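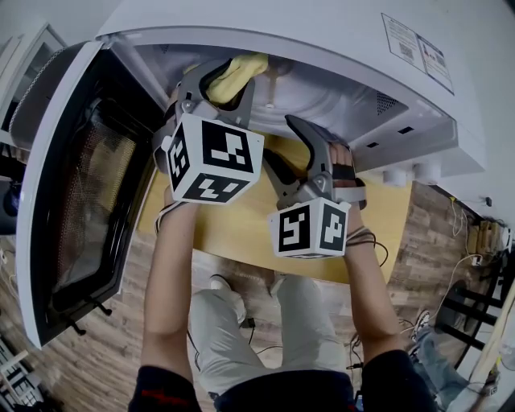
Haziq Wattimena
Site Operations Lead, Moltdale

Progress report to Gralance, period ending June

1. Status

Work package 2 (kitchen and break room cleaning) is in progress. Work package 1, covering floors and corridors, is closed, and the floor machine now runs every night from 10:30 p.m. without an attendant. Recording for the microwave task started this period. The operator wears a marker cube and a gripper on each hand and works on the microwave at table height with the door open. Sessions take place in the training room at Moltdale.

2. Recordings

Target for the microwave task: 400 accepted recordings.
Accepted to date: 234.
Rejected: 42.

Most rejections were for lost marker tracking when a gripper went deep into the cavity. Ikhsan Lau has changed the starting position of the operator, and the rejection rate will be reported again next period. Recordings are checked on Friday and passed to Tukemov for model training. No trained model has been run on the arm yet.

3. Effect on staff

Cleaning staff hours are unchanged. Two of the evening cleaners, Aiman Jugah and Yoga Wijaya, have moved part of their shift to recording work. Both are paid at the technician rate for those hours, as agreed in the grant terms. Their former corridor work is covered by the floor machine.

Three points were raised at the staff meeting:

Wrist strain. Holding the grippers up at the microwave opening is tiring. Sessions now have a break at the half hour, and lighter grippers have been requested from Manurung.

Job descriptions. The current ones do not mention recording or machine checks. Gilles Royer is drafting new text with the personnel office.

Evening coverage. Spills are now reported by phone to the one cleaner left on the floor. Response time is longer than before and is being logged.

4. Spending

Within budget. The equipment line is underspent pending delivery from Manurung.

5. Next period

Complete the microwave recordings. Start the sink and counter task. Issue the revised job descriptions for comment. A decision is needed from Gralance on whether the technician rate can continue after work package 2 closes; the cleaners' autumn schedules depend on it.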